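The group behind Firka has a modest ambition: a robot hand that picks up a cube without being told how hard to squeeze. "We called it a two-month project," the lead engineer says. "That was in May. We didn't say which May."

The method, Kettle, learns grip from demonstrations in which a person steers the hands remotely — 126 of them so far, all with cubes. "People ask when we'll try an egg. People aren't paying for the eggs." 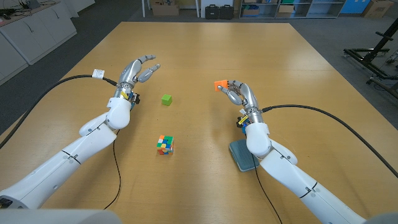 Trolero wonders whether a cube proves much, cubes being the one shape that practically volunteers. The engineer takes this well, or at least quietly. "Fine. Then explain our first 103 drops."

The result they care about is a dull one. Kettle now sets its pinch from the fingertips and the wrist view together, and over 3,270 test grasps it squeezed less than the old fixed setting did. "Less is the whole paper. The reviewers wanted more less." 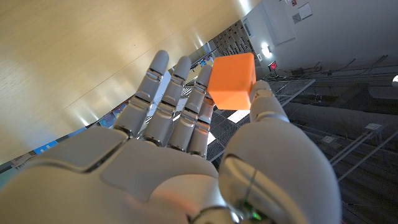 BRONDANO, November 24, 2025

Asked what comes next, the engineer mentions a second shape, then declines to name it. "It has corners," she says. "Let's leave it there."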